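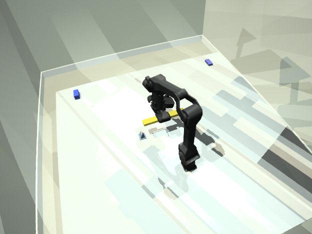

Print | E-mail this page

3.2 What we bought, and when

I'd love to say we planned our equipment budget carefully, but the first draft was a wish list with prices on it! Sadia Hashmi talked us into holding off on hardware until every task had been run in simulation, and that changed the order of nearly everything. Take the long bar task (Figure 3). With the gripper hanging over a yellow bar that long, and the blue blocks way out toward the far side of the table, you start thinking about reach and table size before you think about arms. So we priced the table first. Lộc Trịnh got quotes from Ulico and Quan, and we put $500 aside for spare finger pads – a line we'd left out completely.

We then planned for 2 arms, with the second order held until November, and kept 30 percent of the budget unspent for the first 18 weeks. Chunhua Dong thought that was far too cautious (she still does), and I go back and forth on it myself.

Figure 3. Simulated tabletop setup for the long bar task, used in equipment planning.

E-mail | Print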